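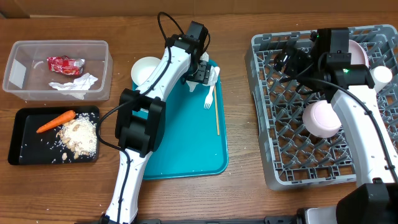
Photo: Mojtaba Parsa / Trorstead Owners Help

Towing with a pickup-based SUV: which weight limit applies?

Posted by Tahmineh Akbari
March 5, 2018

I own a Skavulau, which is built on the same chassis as the Tatico pickup. The owner's manual and the door sticker do not agree on the maximum trailer weight; the sticker is 500 pounds lower. I intend to tow a small camper in October. Kindly advise which figure should be followed.

Martti Peltonen

Please follow the lower figure. The manual covers every version of the vehicle, while the sticker is issued for the one it is attached to. The 20-inch wheels and the third row of seats both reduce what may be carried. Passengers and luggage must also be counted, as must the weight the trailer places on the hitch. Owners are advised to have the loaded vehicle and trailer weighed at a public scale before a long trip.

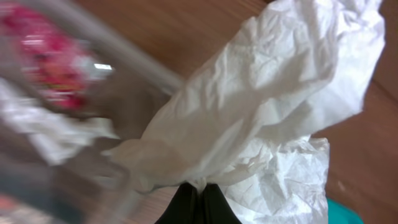
Hitch rating

The hitch carries its own plate, and that limit applies even where the vehicle is rated higher. A Pitkänen hitch fitted after purchase may differ from the factory part. The plate is found on the underside of the receiver.

Fatemeh Mirzaei

I have towed with mine for nearly 2 years and never looked at the sticker. No trouble so far. Fuel use does go up a great deal on hills.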